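Moynihan Desk Reset: Set-up Guide for Office Staff

Section 4. Teaching a table

I wrote this section for the people who work at the Follville and Prellbridge offices and never asked to learn any of it. I run the meeting rooms, so I'm one of you. If you can hold a pair of kitchen tongs, you can do this part — I promise it's the easy bit, and the paperwork in Section 5 is much worse.

What changes for you

The reset arm takes over the evening tidy of the shared tables: mouse back to its spot, little things off to the side, cables where the morning crew can find them. Until now whoever left last did all that (or didn't, and we got a note about it). What you get in exchange is teaching. Somebody who knows how the table ought to look picks things up with the hand gripper and puts them where they go, and the arm learns from those recordings. You're the one who decides what "tidy" means in your room. Please don't leave that to me, I have terrible taste in desk layouts!

Teaching counts as work time. It goes on your sheet under Dunduvton, the name of the project at head office, and it isn't something you squeeze into lunch.

4.1 Before you start

1. Pick your table and stick with it for the whole session. Switching halfway through mixes up the labels, and then I have to sort them out by hand.

2. Turn on the ceiling lights. All of them, even if it's sunny.

3. Leave the everyday clutter where it is. I know, I know, it goes against everything your mother taught you. But a table with a mouse, a few small boxes, a flyer and somebody's sign holder on it is what the arm will meet at 6 p.m., so it needs to see that. Coffee goes on the side cabinet. So does anything breakable.

4. Push the chairs in on the far side. You'll be reaching over the table a lot.

5. Take off loose bracelets and roll up long sleeves.

Caution: The fingers on the hand gripper close harder than you'd expect. Keep your free hand off the table while you squeeze. I've pinched myself twice and it's not a big deal, but you do say a word.

4.2 Getting the feel of the gripper

1. Hold the gripper by the handle with the fingers pointing away from you. Don't grab it by the white blocks where the fingers are mounted.

2. Squeeze and let go a few times. The ridged pads on the inside should come toward each other evenly. If one side lags, put the gripper down and use the spare.

3. Open it all the way and move it out over the table, nice and slow, stopping well short of the thing you want. 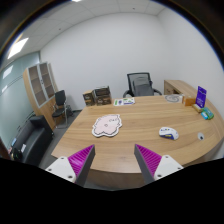
4. Wait there for a slow count of two. I skipped this for my whole first month and nearly every one of my recordings got sent back. The start of a reach is the part the arm has the most trouble with, so give it a clean one.

5. Now come in toward the object, in one smooth move if you can. If you miss, don't stab at it! Back off, open up, and come in again. Those second tries are useful and we keep them.

Note: Left-handed folks, go ahead and use your left. The arm doesn't care, and the Prellbridge people have done most of theirs that way.

4.3 Which objects to teach first

Start with the mouse. Every table has one, it gets moved all day long, and people are really fussy about where it ends up. After that do the small boxes, and leave anything floppy for last. Cables in plastic bags are the worst. They slide, they sag, and the bag slips out of the fingers right when you think you're done. If you're new, skip the bags entirely and let someone with more patience have them.

Flat things (cards, mats, printed sheets) are not part of this version. The fingers can't get under them. You'll still be straightening those yourself at the end of the day, sorry.

A full set for one table is 300 recordings. That sounds like a lot, and it is, but they're short and you split them with your team. We ask for no more than 89 from one person in a day, and if your wrist gets tired before that, stop. Your manager has been told the same thing in writing.

4.4 Recording a mouse pickup

1. Set the mouse down somewhere it wouldn't normally be, with its front pointing away from you. Change the spot each time.

2. Press the record button on the handle and wait for the beep.

3. Reach out as in 4.2 and bring the fingers down on either side of the mouse. Go for the sides, never the front and back. If you pinch it front to back, one finger lands on the scroll wheel.

4. Squeeze until the fingers are close against both sides, and stop there. Don't keep going to see what happens. 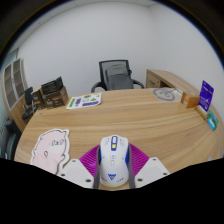
5. Lift a hand's width, carry it to its home spot, and lower it until it's sitting on the table before you open the fingers. Dropping it from even a little way up teaches the arm to drop it too, and then we're all buying new mice.

6. Press the button again. Two beeps means it saved. One long beep means it didn't, so do it over.

7. After every 13 recordings, put the gripper down and shake out your hand. The counter on the handle will blink to remind you.

4.5 If something goes wrong

No beep at all: the battery is flat. Spares are in the charging tray.

The fingers stick closed: let go of the handle and leave it alone for a bit. Do not pry them apart with a pen.

Somebody walks up and moves something on the table: finish the recording and then delete it. Hold the button down until it buzzes.

Storage light turns yellow: the handle holds 500 recordings and you're close to full. Put it on the dock and go do something else — the upload is slow, and the Follville network is slower.

Anything else, leave a note in the tray with the time and the room, and I'll take a look in the morning.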